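**18/02/2026, bench notebook, table clearing task**

Carrying on from the Surdu notes. Esther wants one page she can hand to the Komik people saying whether the two-arm cell can clear a table yet. I don't have one page. I have a config that behaves, a config that doesn't, and a list.

Task definition, frozen today so we stop arguing about it:

- fruit starts on the table, bowl starts empty, bowl position free within reach of the right arm
- every fruit ends in the bowl, bowl ends upright
- no human hand past the front rail between start and stop
- time limit 600 s, then it's a fail whatever state it's in

The time limit is generous on purpose. A person does this in a few seconds while talking. At this stage I care whether it finishes, and speed can wait until finishing is boring.

**Arm assignment**

The planner picks the arm by distance from gripper to object, then the right arm is supposed to either hold the bowl steady or stay out of the way. Rehema's version always has it hold. Mine lets it park. Holding costs a grasp on a scalloped rim, and the rim gives a different contact depending on whether the jaws land on a lobe or between two. Parking costs nothing until the left arm knocks the bowl.

I've set hold as the default and put a flag in for park. Flag is `bowl_policy`, in the Nudonley branch, not merged. Do not merge it until the release height is sorted (see below).

**Start layout**

Mixed shapes, fruit bunched up on the left-arm side, bowl to the right of it. Bunching is deliberate. With everything spread out the old policy looked far better than it is. A kitchen table at the end of a meal has things touching each other. 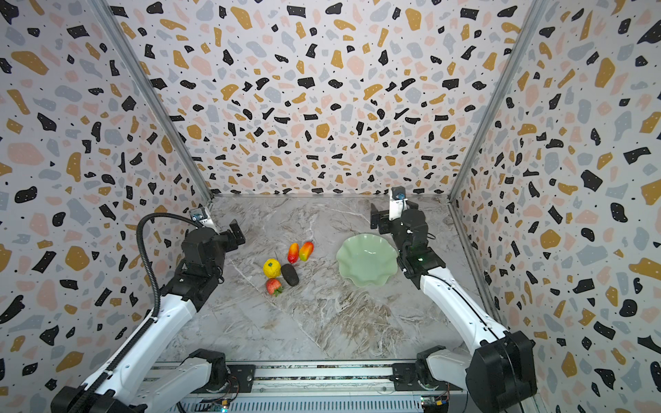
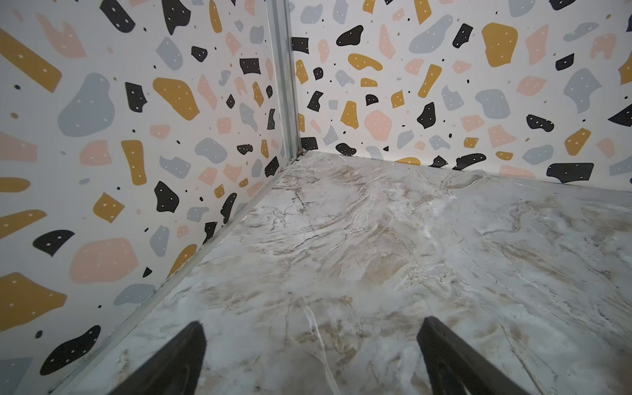 Overview view at the top, wrist view under it.

**Is the wrist view good enough to do the final approach without the overview camera?**

Only for the last short stretch, once the object is already between the fingers. For finding the object in the first place the overview is still needed, and the handoff from one to the other is where most of the lost time sits.

**Perception notes**

The dark avocado remains the worst item for the segmenter. Black jaws closing on a near-black object, the mask bleeds into the finger and the centroid walks toward the jaw. Tried masking the fingers out with the static template first. It helps while the gripper is at a known opening and stops helping during the close, so the template has to be indexed by opening width. Casta library has a function for that. It expects millimeters and we feed it encoder ticks. Wrap it, don't edit it.

Strawberry is easy on color and awkward on shape. The leaf cap gets treated as part of the body, the grasp axis comes out tilted, and one finger ends up pushing on leaves. Options: train the cap as a separate class, or ignore green pixels attached to red ones. Second option is ugly and would take me an afternoon. Doing the second option.

The two mangoes merge into one blob from the overview when they lie side by side. Depth doesn't split them well either. A small nudge before the grasp would probably do it. Rehema is against nudges in general (she thinks we'll end up tuning pushes forever) and I half agree, but a person does exactly that with a fingertip.

Wall pattern: the segmenter proposes wall flecks as candidate objects when the wrist tips up past the table. Pinks and mustards mostly. Clip all proposals to the table plane before scoring. I'm keeping the patterned walls. A white cell would flatter us, and kitchens have tiles.

The marble veining hasn't been a problem for detection. It does confuse the stereo match on the shiny patches, and the height estimate gets noisy there. Median over a short window is in place. Check that the window is reset on every new approach, I don't think it is.

**Release height**

Still open. Too high and round fruit can bounce off the inside of the bowl. Too low and the jaws touch the rim while opening, which turns the bowl. Current value is a constant, and it should depend on what's already in there. As the bowl fills, the available clearance changes and the constant doesn't know. Proposed: take a fresh height reading over the bowl before each release, even though it adds a pause.

**Log housekeeping**

Config snapshot saved as 2083. Next block is 100 attempts on that snapshot with no edits in between, including no "small" edits. If something is clearly broken, stop the block, write down why, start a new one. Two people were editing thresholds during the last block and the numbers from it are useless.

Failures get a code at the time they happen:

- P: wrong or missing detection
- G: grasp missed or slipped
- R: bad release, including bowl moved
- C: arms blocked each other or safety stop
- T: timed out with none of the above

T should be rare. If it isn't, the planner is dithering and we look at the handoff first.

**For Esther's page**

Draft wording, edit freely:

"The cell handles light, rigid items of known kinds on a known surface, with a bowl it has seen before. We make no claim for real fruit, wet dishes, cutlery, glass, or anything that deforms. Setup and recovery still need a person standing nearby."

She'll want a yes or a no for chores in general. My view is that picking up is the part closest to usable, and the rest of the chore (deciding what is trash, wiping, dealing with a spill) hasn't been touched by us at all. Shop-floor bin sorting looks nearer to me than a home kitchen. Parts repeat, and the lighting stays put. Komik do kitting, so they should hear that part first.

**To do**

- [ ] finger template by opening width (me)
- [ ] green-on-red rule for strawberry (me)
- [ ] height reading before release (Rehema)
- [ ] check median window reset
- [ ] clip proposals to table plane, then rerun the old Surdu clips through it
- [ ] cable hose on left arm, look at slack with the wrist fully rolled
- [ ] ask Esther if February is a hard deadline or a Komik one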